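Skeda Sets Equipment Plan for Second Two-Arm Cell

Skeda has approved the purchase of a second two-arm cell for its artificial flower packing line in Hamau, with installation planned for September. The order covers two arms, two gripper and camera assemblies, a table and a spare controller. Kukden will supply the hardware under a lease that runs 38 months.

The company compared the lease with an outright purchase and chose the lease because grippers are expected to need replacement before the arms do. Spare gripper parts are budgeted separately, at $2,000 per quarter. Integration work goes to Bako, which also handled the first cell. 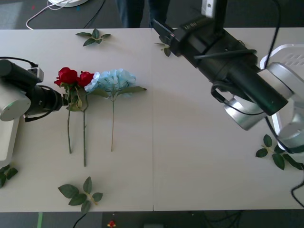

Cable management has its own line in the new budget. Skeda had treated it as part of installation the first time and now wants external cable runs specified before delivery, including the loops along the gripper bodies and the lengths that trail from the arm onto the tabletop. Test material is also listed. The plan calls for stems of different head sizes, such as red roses and a pale blue hydrangea, along with separate leaf sprigs – items that lie flat and are picked up from a bare white surface.

Acceptance testing will take 4 days and requires 300 consecutive picks without operator help. Final payment to Bako depends on that result. A decision on a third cell has been moved to the next budget year.

Contact the newsroom | Copyright Hamau Automation News. All rights reserved. | Back to top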